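Stand: September 2018. Ersetzt die Fassung vom Juli, die bitte nicht mehr benutzen (falsche Zeitzonen, siehe unten).

# clirkard-reisen

Datensatz zu abgesagten, verschobenen und verkürzten Auslandsreisen von Staats- und Regierungschefs, Außen- und Handelsministern. Quelle sind öffentliche Terminankündigungen, Pressemitteilungen und Zeitungsmeldungen. Keine internen Papiere, keine Leaks. Wer sowas hat: bitte nicht hier einreichen.

Angefangen hat es als Tabelle von Edvin Lunde für einen Artikel über geplatzte Staatsbesuche. Der Artikel ist nie erschienen, die Tabelle ist gewachsen.

## Was drin ist

- 661 Reisen, angekündigt und dann nicht oder nicht wie angekündigt durchgeführt
- davon 386 ganz abgesagt, der Rest verschoben, verkürzt oder mit Vertretung
- fast 2000 Quellenbelege, meist mehrere pro Reise
- Zeitraum: Schwerpunkt letzte Jahre, davor lückenhaft

Nicht drin: Wahlkampfreisen im Inland, Privatreisen, Reisen von Staatssekretären. Königshäuser auch nicht, das war uns zu viel Arbeit.

## Dateien

```
reisen.csv Haupttabelle, eine Zeile pro Reise
belege.csv Quellen, über reise_id verknüpft
gruende.csv offizielle Begründungen im Wortlaut + Kategorie
laender.csv Kürzel, Namen, Schreibvarianten
alt/ alte Fassungen, nur zum Nachschauen
```

Alles UTF-8, Trennzeichen Semikolon. Excel macht aus den Datumsfeldern gern Unsinn, also beim Import auf Text stellen.

## Spalten in reisen.csv

| Spalte | Inhalt |
|---|---|
| reise_id | laufende Nummer, wird nie neu vergeben |
| person_rolle | Amt zum Zeitpunkt der Ankündigung |
| land_von | Kürzel |
| land_nach | Kürzel, bei Rundreisen mehrere mit Komma |
| angekuendigt_am | erste öffentliche Meldung, die wir gefunden haben |
| geplant_von / geplant_bis | wie angekündigt |
| geaendert_am | erste Meldung über die Absage oder Änderung |
| status | abgesagt, verschoben, verkuerzt, vertreten |
| nachgeholt | reise_id der Ersatzreise oder leer |
| anlass | bilateral, gipfel, trauerfeier, sonstiges |
| sicherheit | 1 bis 4, siehe unten |

`nachgeholt` leer heißt: keine Ersatzreise gefunden. Kann trotzdem eine gegeben haben. Bitte nicht als „nie nachgeholt“ auswerten, das ist schon zweimal passiert.

## Sicherheitsstufen

1. Absage von beiden Seiten offiziell bestätigt
2. nur eine Seite bestätigt
3. übereinstimmende Presse, keine amtliche Quelle
4. eine einzelne Meldung

Stufe 4 für Auswertungen besser weglassen. Wir behalten die Zeilen, weil manchmal Monate später noch eine Bestätigung auftaucht.

## Gründe

Die Kategorien hat Abimbola Ojo gebaut und einmal komplett durchkodiert, Hemant Ahuja hat unabhängig davon gegengelesen. Bei Streit entscheidet der Wortlaut der amtlichen Mitteilung, nicht was Kommentatoren vermuten.

- `innenpolitik` (Regierungskrise, Haushaltsabstimmung, Rücktritt)
- `sicherheit`
- `krankheit`
- `wetter_technik` (auch kaputte Regierungsflieger)
- `protest` (Absage ausdrücklich als politisches Signal)
- `terminlich`
- `keine_angabe`

`terminlich` ist ein Sammelbecken. Dahinter steckt vermutlich oft was anderes, aber beweisen können wir das nicht und kodieren es darum so wie es dasteht. Wer eine feinere Einteilung braucht, nimmt den Wortlaut aus gruende.csv und macht es selber.

Mehrere Gründe sind möglich. Der zuerst genannte steht vorn, ob er auch der wichtigste war, wissen wir nicht.

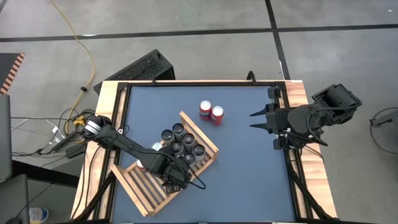
Bei Gipfeln ist es komplizierter. Wenn jemand seine Teilnahme absagt und einen Minister schickt, ist das `vertreten`, nicht `abgesagt`. Wird der ganze Gipfel verschoben, gibt es nur eine Zeile für das Gastgeberland, nicht eine pro Delegation. Sonst explodieren die Zahlen. Für einzelne ältere Gipfel ist das noch nicht sauber nachgezogen, Liste im Issue-Tracker unter `gipfel-dubletten`.

Rundreisen: fällt eine Station weg, zählt das als `verkuerzt`, mit dem weggefallenen Land in `land_nach`. Die übrigen Stationen stehen nicht drin.

## Wie gesammelt wurde

Jede Woche die Terminseiten der Ämter abgefragt und mit der Vorwoche verglichen. Das Skript heißt Vukutus, liegt in einem eigenen Repo und läuft bei Cirkum auf dem Server mit. Verschwindet ein Termin, landet er in einer Warteliste und wird von Hand geprüft. Ohne Beleg keine Zeile.

Ältere Fälle kommen aus Zeitungsarchiven. Suchbegriffe auf Deutsch, Englisch, Französisch, Spanisch und Koreanisch, letzteres dank Eun-seong Ki. Für Arabisch, Russisch und Chinesisch haben wir niemanden. Das sieht man den Daten auch an.

## Bekannte Probleme

- Europa und Nordamerika stark überrepresentiert. Vergleiche zwischen Kontinenten bitte lassen.
- Viele Reisen werden erst kurz vor Abflug angekündigt, manche Länder kündigen grundsätzlich nichts an. Was nie öffentlich war, fehlt.
- `angekuendigt_am` ist bei älteren Zeilen oft zu spät, weil die erste Meldung nicht mehr online ist.
- Zeitzonen: in der alten Fassung waren Absagen teils auf den Folgetag gerutscht. Jetzt gilt Ortszeit des absagenden Amts. Bei Reisenden, die schon unterwegs waren, auch.
- Amtsbezeichnungen uneinheitlich (Premier, Ministerpräsident, Regierungschef). Kommt noch.
- Tote Links in belege.csv. Wo möglich steht eine Archivkopie in der Spalte `archiv_url`, aber längst nicht überall.

## Änderungen gegenüber der letzten Fassung

- Zeitzonen korrigiert
- Spalte `nachgeholt` neu, vorher Freitext
- Kategorie `wetter` und `technik` zusammengelegt, die Trennung hat nie geklappt
- Dubletten bei Trauerfeiern raus
- Kürzel für Länder vereinheitlicht, laender.csv neu angelegt
- Umlaute in den Spaltennamen entfernt (danke Cillian Mac Mathúna, dessen R-Skript daran gestorben ist)

## Wofür man es nehmen kann

Zeitreihen pro Land, Abstand zwischen Ankündigung und Absage, Wortlautanalysen der Begründungen. Für Lehre auch ganz brauchbar, die Tabelle ist klein genug um sie mal durchzulesen.

Wofür nicht: Aussagen über die „Zuverlässigkeit“ einzelner Personen. Es fehlt der Nenner, also die Reisen die stattgefunden haben. Eine Absagequote lässt sich daraus nicht rechnen. Bajpai hat eine Liste durchgeführter Reisen, die aber anders zählt (nach Stationen). Zusammenspielen haben wir probiert und erstmal aufgegeben.

## Mitmachen

Fehlt was, ist was falsch: Issue aufmachen, mit mindestens einem Link und der reise_id falls vorhanden. Keine Pull Requests direkt auf reisen.csv bitte, die Datei wird aus der Arbeitstabelle erzeugt und deine Änderung wäre beim nächsten Lauf weg. Korrekturen an laender.csv und an dieser Datei gehen als Pull Request.

Antwort kann dauern. Vor Gipfeln besonders.

## Lizenz und Zitieren

Tabellen CC BY 4.0. Wortlaute in gruende.csv gehören den jeweiligen Stellen, wir zitieren nur kurz.

Zitierweise: Lunde, Ojo, Ahuja, Ki: clirkard-reisen, Datensatz, Fassung angeben. Die Fassung steht ganz oben in dieser Datei. Bitte wirklich mit angeben, die Zahlen ändern sich auch rückwirkend, wenn Belege dazukomen oder wegfallen.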